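Bakery and Breakfast Service Assistant (part-time)
Reference 2415
Published 28 Mar 2025

Welano Guest House and Training Kitchen invites applications for the post of Bakery and Breakfast Service Assistant. There are two identical posts, both based in the ground floor breakfast room and the small bakery behind it. The appointments are permanent, subject to a probationary period, and the successful candidates will report to the Head of Breakfast Service, Vilho Juntunen.

The breakfast room is supplied from our own ovens. Rolls, twists and sweet breads are shaped the evening before and baked early in the morning, and the remainder of the menu is kept deliberately short. Guests are served at the table and not from a buffet. Postholders will therefore handle bread, plates and mugs throughout the shift, and the manner in which a roll is lifted, carried and set down is regarded as part of the work.

Main duties

Shaping and baking yeast doughs to the recipes in use, under the guidance of the baker on shift.
Laying and clearing tables, including wiping down tabletops and removing crumbs between sittings.
Serving bread, hot drinks and cooked items to guests.
Keeping the crockery shelves in order and withdrawing chipped pieces from use.
Recording allergens for each batch and answering guests' questions on ingredients accurately.
Receiving the flour and dairy deliveries from Litau and checking them against the order.

Soft breads are easily marked. A twisted roll that has been pressed too firmly loses its height and will not be sent to a guest, and new staff are given time to practise before they serve on their own.

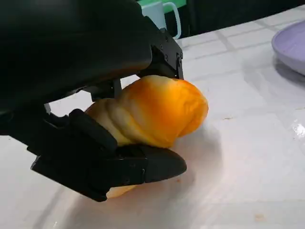 The shift begins early, and applicants should consider carefully whether this suits their circumstances and their means of travel. Postholders work up to 2 weekends in each month, with time off given in the following week. A uniform is provided and laundered by the house. Breakfast is taken together once the last sitting has been cleared - this period is paid.

Person specification

Applicants must be able to stand for long periods and to lift sacks of flour with suitable assistance. Experience in a bakery, café or school kitchen is desirable. A current food hygiene certificate is required before the first shift, and the cost of the course will be met for those who do not yet hold one. A good standard of spoken English is necessary. Knowledge of the Clideo ordering system would be useful, but training is given.

How to apply

Applications should be made in writing and should consist of a covering letter and the names of two referees, one of whom should be a present or former employer. Please quote the reference number given at the head of this notice. Letters may be left at the Wattimena Street entrance or posted to the Staff Office at the same address. Enquiries about the duties may be made by telephone on extension 3313.

Shortlisted candidates will be invited to a short interview followed by a practical session in the bakery. Those who require adjustments for either part are asked to say so in their letter. Both posts are to be filled before the September season.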